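Home & Making | Long Reads

The Second Life of a Sewing Room

Trudy Trevaskis bought her first bolt of wool the winter she moved to Potlow, from a shop that was closing, with money she had put aside for a new water heater. She still has most of it. It lives on a shelf above the stairs, dark green and heavy as a sleeping dog, and she will take it down for anyone who asks and a fair number of people who don't.

I had gone to see her about coats. For the past few years a small circle of people in town has been taking old coats apart and putting them back together for somebody else - a grandfather's overcoat cut down for a girl of ten, a raincoat given new sleeves and sent off to college. They call themselves Mrema, a name that came off the label of the first coat they ever unpicked, and they meet in Trudy's front room at seven in the evening with the good lamp on and a pot of soup going in the kitchen.

Arsen Holovko was at the long table when I came in, working along a seam with a tiny pair of scissors. He learned to sew from his aunt Lesia Vakulenko, who made wedding dresses for 30 years and didn't believe in pins. "She held everything with her fingers," he told me, "and if you reached for the pin dish she'd move it." He uses pins himself, lots of them, and feels a bit guilty every time. 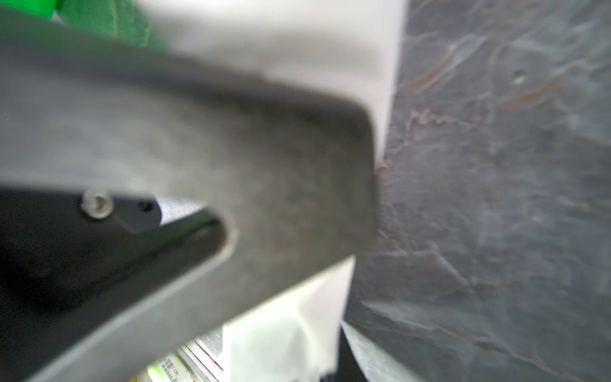 Dark gray over glossy black, seen up close.

It takes a good deal longer to undo a coat than you might think, and I suppose that's why so few people bother. A decent winter one can take Arsen 3 evenings before he has it flat on the table, all its pieces pressed and marked with chalk. The linings go first, then the collar, then the sleeves, which he saves for the end of the night when he's warmed up to it. Inside he finds bus tickets, peppermints, and once a shopping list that said only "onions, Mother."

The circle has finished 115 coats so far, and Trudy writes each one up in a ledger with a snip of the cloth glued beside it. I turned the pages for most of an hour, I'm afraid, while my soup went cold. There's a herringbone in there I would happily have stolen.

What they charge is whatever you can manage, and plenty of people manage a pie. Ostap Tymoshchuk, who drives over from Uler when the roads are clear, paid for his in firewood and then stayed on to learn buttonholes. His first ones were dreadful (he showed me, rather proudly) and his latest are as neat as any I've seen in a store.

In November they'll hang the newest coats in the old library for anyone to try on. Trudy was still deciding about her green wool when I left. She had it half unrolled across the table, and Arsen was already looking for the chalk.

Contact us | Copyright Nurnalano Magazine | Back to top

We use cookies to remember your reading preferences. Accept | Manage settings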